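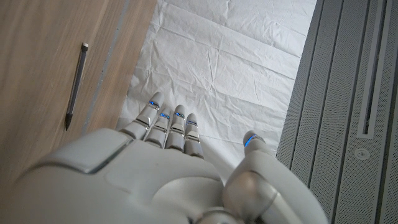 Ticket 237: hot water at Mägi falls off every morning between 06:40 and 07:15, then comes back with no action from anyone. The heating itself is fine. The system is a Brandard boiler, a 200 litre cylinder and a Zirnonano controller on the wall beside it. For whoever opens the controller next: the cover is a matt pale grey, near enough the finish on the back of the hand, and it has the same sort of thin darker seam round a raised plate. The seam is where the plate comes off. Use a flat plastic tool. There is a mark on the left edge already from a screwdriver.

Print this ticket | E-mail this ticket

Priority: normal
Status: open
Raised by: Kristaps Lepik
Site: Mägi, plant cupboard, ground floor

Symptoms as reported. The tap runs hot for the first shower, then warm, then cool. The controller display shows the hot water symbol lit throughout. No fault code on the boiler. The evening period does not show the problem, even with heavier use.

Checks done so far.

Schedule. Morning period starts at 06:00, evening at 17:30. Both stored correctly. Clock was four minutes slow, corrected. No change next morning.

Cylinder thermostat. Set to 60. Contacts tested with the supply isolated and they open and close cleanly when the dial is turned through the set point. Strapped tight to the cylinder wall. No insulation trapped behind it.

Motorised valve. Manual lever has resistance when closed and none when driven open, as it should. The end switch makes. Listened to it through two full cycles – no grinding, no hesitation.

Boiler. Fires on demand from the valve. Flow pipe gets hot quickly, return follows. Pressure steady overnight.

Pump. Running on the middle speed. Moved to the top speed for one morning, no difference, put back.

At this point the obvious parts were ruled out and I started a log of the cylinder temperature, one reading at the top pocket and one at the bottom. On the first morning the top pocket dropped at 06:42 with the valve still open and the boiler running. The bottom pocket was already cold. So the cylinder was being heated and was losing at the same time, faster than one shower would account for.

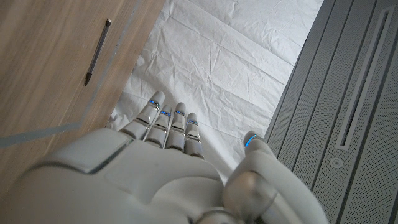
White robotic hand, palm down, over a crumpled white cloth.

Update, 11:20. Went through the controller's installer menu. Found the option called "priority" set to shared. In that setting the heating and the hot water are both served when both call. The heating comes on at 06:30 at Mägi, which fits the time of the drop fairly well. Changed it to hot water first.

Update, 08:05. Improved but not cured. The top pocket held until 07:00 and then fell by around 3 degrees before recovering. The user would probably not notice this. I would still like to know where it is going.

Update, 14:30. Called the Cilluner helpline about the controller. They asked for the firmware version, which is the one it was delivered with. Their advice was to update and then do a full reset. I have not done the reset yet, as it clears the schedule and the sensor offsets, and the offsets were never written down. Will copy them out first.

Also noted: the secondary return pipe is warm to the touch at times when the return pump should be off. There is a timer on that pump, separate from the controller, fitted low down behind the cylinder. Could not read the dial without moving the shelving.

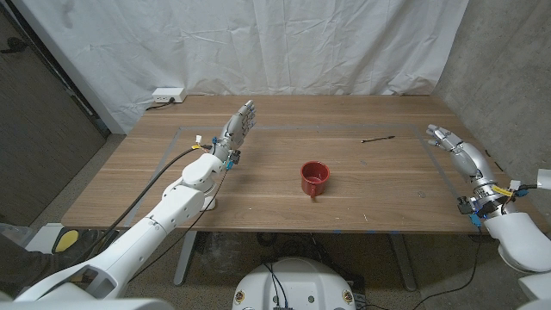 Heino Grigaitė replied at 16:10 that the timer should be looked at before any reset. It was set in February for a different routine, and it has no battery, so every power cut leaves it behind by the length of the cut. Heino also asked whether the non-return valve on the secondary loop had been checked, as a stuck one would pull cold water back to the top of the cylinder whenever the pump stops.

Update, 17:45. Shelving moved. The timer was running two hours late. Reset to the correct time. Non-return valve not checked, needs the loop drained. Offsets copied from the controller and attached to this ticket as a text note.

Next actions.
Log both pockets for three more mornings.
If the top pocket still drops, drain the loop and take out the non-return valve.
Firmware update on hold until then – Kristaps Lepik.

Print this ticket | E-mail this ticket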